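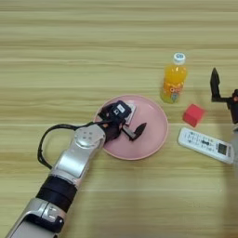 # Minutes -- Water and Drainage Working Group, August

Present: seven members, plus one representative each from Heruron (metering) and Stutby (pipework). Apologies received from Chong.

The meeting opened at 6:05 p.m. A quorum was present.

## 1. Previous minutes

Approved with one correction. Under item 4, "inlet valve" should read "isolation valve." The action log was updated before the meeting and was taken as read.

## 2. Meter readings

Heruron reported the main meter at 3,292 at the start of the period and 3,524 at the end. Units are cubic meters. The difference, 232, is higher than the same period last year, but last year's figure was partly estimated and the two should not be compared directly.

Members asked whether the increase could be explained by garden use. Heruron replied that the night readings do not support this. Flow does not drop to zero between 2 a.m. and 4 a.m., and no irrigation timers are set for those hours. A leak on the shared side of the supply is considered likely.

Agreed: sub-meters to be read at 10 p.m. and again at 5 a.m. on the same night, with all shared taps closed. Readings to be circulated before any digging is ordered.

## 3. Supply pipe, north side

Stutby presented two options for the section between the boundary box and the pump room.

- Option A: repair the known weak joints only. Lower cost, one day of work, no change to the route.
- Option B: replace the full section with 50 mm polyethylene pipe on a new route along the path. Higher cost, 3 days of work, supply off for part of each day.

Discussion covered the age of the existing pipe, the tree roots near the second joint, and access for the fire service while the path is open. Stutby confirmed that one lane of the path can be kept clear with steel plates.

Several members preferred Option B but were not willing to commit before the night readings are in. If the leak is on the south side, Option B would not fix it.

Decision: deferred to the next meeting. Stutby to hold the quoted price until then and to confirm this in writing.

## 4. Pump controller

The Tunura controller has logged low-pressure faults on the standby pump. The duty pump has no faults recorded. The pressure sensor was swapped between the two pumps as a test, and the fault stayed with the standby pump. The sensor is therefore ruled out.

Next step is to inspect the check valve. Spare seals are held in the pump room -- the part number is written inside the cabinet door. No cost approval is needed at this stage.

## 5. Storm drains

Gullies on the east side were cleared. The silt trap at the lower end was not, as the cover is seized. Penetrating oil has been applied. If the cover cannot be lifted by hand, a lifting frame will be rented.

One member asked that the clearing schedule be moved forward so that it finishes before leaf fall. Agreed.

## 6. Actions

- Night sub-meter readings -- Heruron
- Written confirmation of price hold -- Stutby
- Check valve inspection, standby pump -- pump subgroup
- Silt trap cover -- drains subgroup
- Revised clearing schedule -- secretary

## 7. Other business

A request to fit a frost-proof tap by the bicycle shed was noted and will be costed with item 3.

The meeting closed at 7:20 p.m.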